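Luker Home Handling Set - Set-up Guide

Section 8: Teaching a tidying job with the hand grippers

Revised 14th July. Applies to software build 2353 and later.

This section covers teaching the Luker arm a simple household job by doing the job yourself with the pair of hand grippers. Fit the arm to its stand and complete the safety checks in the earlier sections before you start. You do not need the arm switched on for any of the teaching steps.

8.1 What to expect

Many owners open this section hoping to teach the arm to clear a kitchen or make up a bed. It cannot do that yet. The arm can learn to pick up a small item of a kind it has been shown many times and set it down in a place it has been shown many times. Within those limits it does useful work, slowly. Outside them it will stop, or drop things, or put them down somewhere you did not want.

Jobs that usually go well after teaching:

- moving firm round fruit from a plate to a bowl, or back
- putting rolled socks in an open drawer
- standing plastic cups in a row

Jobs that work some of the time:

- picking up bananas, which lie at awkward angles and bruise
- picking up a single grape or cherry tomato from among larger fruit
- lifting a face cloth or a tea towel by one corner

Jobs the arm should not be set to do:

- folding bed linen
- anything with knives, glass, hot pans or open water
- loading or emptying a washing machine
- handing things to children or to anyone who cannot step away

During the house trials at Jaltville in June, the fruit job was the first one every household was given. We recommend the same here. It needs no special equipment and the results are easy to judge.

8.2 Before you start

You will need:

- 2 hand grippers, charged
- a plate or shallow bowl
- a selection of whole fruit, including at least one soft item
- a steady surface with room for both your elbows

Check the pads on both grippers. They should be clean, firmly seated and free of splits. Wipe them with a barely damp cloth and let them dry. Do not use washing-up liquid on the pads, as it leaves a film.

Open and close each gripper several times. The fingers should meet squarely. If one finger lags behind the other, look for crumbs or threads around the pivot pins and brush them out. Do not oil the pins.

Note: The grippers record how far the fingers are open as well as where they are in the room. If you rest one on the table while you work with the other, it goes on recording. That is normal.

8.3 Choosing where to teach

Teach in the room where the arm will work, with that room in its usual state. It is tempting to tidy up first. If you clear everything away, the arm will learn the job in a bare room and may do badly when the furniture and bedding come back.

1. Put the plate where you can reach all of it without leaning.
2. Turn on the lights you normally use.
3. Move drinks, medicines and anything breakable well out of reach.
4. Leave ordinary things such as cushions and blankets where they are.

A bed or a sofa can be used in place of a table, provided the surface is fairly flat. The plate will tip a little when you press on it, and the arm will need more teaching to cope with that. Strongly patterned cloths are allowed. They make it harder for the software to find the edge of the plate, so mix in some teaching on a plain surface if you can.

8.4 Picking up a single item

Start with one piece of fruit and repeat the same move until it feels dull. The first item should be round, fairly firm and near to you.

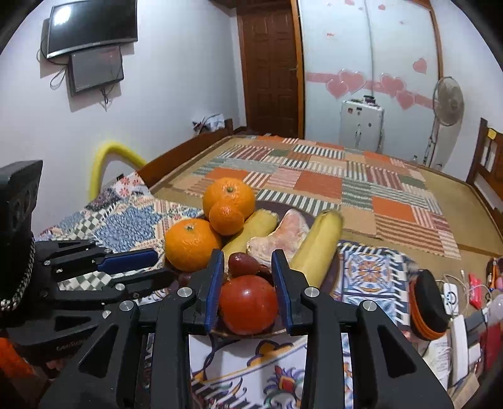
The grip should always be even. Bring both fingers in at the same speed and let the pads reach the fruit together, so that the item is held across its middle and is not pushed sideways first. A tomato at the near edge of the plate, with a pad to either side of it, is a good starting position, even with a smaller fruit directly behind it and bananas and oranges further back. Close the fingers only until the skin is touched all the way down the pad, then a very little more. If you can see the skin wrinkle, you have gone too far and should discard that attempt.

1. Hold the gripper with the fingers open and wait for the steady tone.
2. Move to the fruit in one slow sweep. Do not stop halfway to adjust your hand.
3. Close the fingers until the fruit is held.
4. Lift straight up by the width of your hand.
5. Move to the place where the fruit is to go.
6. Lower until the fruit touches the surface, then open the fingers.
7. Draw the gripper back the way it came.
8. Press the end button once.

If you drop the fruit, press the end button twice. The attempt will be marked as a failure and kept. Failed attempts are useful in small numbers, so there is no need to delete them unless something else went wrong, such as a pet walking across the plate.

Caution: Keep your fingers clear of the linkages while closing the gripper. The gap at the pivots narrows quickly and will pinch.

8.5 Working with a mixed plate

Once the single item is going smoothly, move on to mixed fruit. This is where most of the difficulty lies, for the software as well as for the person teaching. Fruit that touches other fruit has to be approached from the open side, and taking one piece away often makes another one roll.

1. Take the outer items first and work inwards.
2. Vary which hand you use. Change over between attempts, never during one.
3. Put the fruit back in a different arrangement each time.
4. Include a few attempts where the item you want is partly hidden.
5. Leave out anything overripe.

For bananas, grip across the narrow way, near the middle. A banana picked up by its tip will swing, and the arm copies the swing. For peeled fruit, stop and consider whether you need it at all. The pads mark it, and juice will get into the fingers. The arm has never been reliable with peeled citrus in our own tests and we do not expect this build to change that.

Very small fruit should be taught separately. Bring the fingers nearly closed before you approach. If you come in with the fingers wide, the outer arms will knock the neighbours.
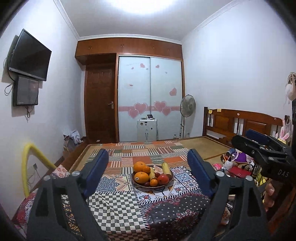 The other common trouble at this stage is pace. People speed up as they get used to the grippers, and by the end of a session they are moving at twice the speed they began with. The arm cannot keep to that pace safely and the software will slow the whole recording down, which makes the grip come late. If you notice yourself hurrying, have a rest. Short sessions over several evenings give better results than one long one.

8.6 How many attempts are needed

Plan on 220 good attempts for the fruit job. The counter on the base unit shows good and failed attempts on separate lines. Training will start with fewer, but the arm will then tend to hover over the plate without picking anything up.

Attempts can be shared between people in the house. This is a good idea if one of you is left-handed. Each person should read 8.4 before taking a turn.

When the counter is full:

1. Put both grippers back in the charging tray.
2. Connect the base unit to the home network.
3. Choose Send and Train from the main menu.
4. Leave it overnight.

The recordings go to the Kustthorpe server for training and the finished job comes back to the base unit. Recordings show whatever is in view in the room, including people's hands and belongings. If you do not want something recorded, take it out of the room before you begin. You can delete a session at any point before sending it.

8.7 First run with the arm

Stay in the room for the first run and keep one hand near the stop button.

1. Set out the plate with one firm piece of fruit on it.
2. Start the job at the lowest speed.
3. Watch the approach. The arm should slow down before it reaches the fruit.
4. If the fruit is picked up and put down cleanly, repeat with two pieces, then with a full plate.
5. If the arm presses on the plate, stop it and run the height check again.

Do not help the arm by moving the fruit while it is reaching. It looks at the plate again before closing, and your hand may be taken for part of the job.

Expect a full plate to take far longer than it would take you. You could clear it by hand in less than a minute - the arm will still be on its second orange. The fair use for it at present is a job that can be left to go slowly, in a house where someone finds gripping or reaching hard. Owners who bought the set to save time on housework have mostly been disappointed, and we would sooner say so in the guide than have it sent back.

8.8 If it goes wrong

The arm stops above the fruit and does not close. There are too few attempts with fruit in that position. Teach another batch with the plate turned round.

The arm picks up the wrong item. Check that the lighting is the same as when you taught it. Red fruits of similar size are often confused and this cannot be fully cured.

The fruit is bruised. Lower the grip setting by one step. If bruising continues, your own grip while teaching was too firm and the recordings will have to be made again.

The fingers bring the cloth up with the fruit. Smooth the cloth under the plate and keep its edges away from the rim. If it happens a second time, take the cloth away.

The base unit rejects a session. The usual cause is a hand or sleeve across the gripper camera. Roll up loose sleeves and repeat the session.

For faults not listed here, contact the Bhuiyan service desk and have the build number ready. It is shown on the base unit under Settings, then System.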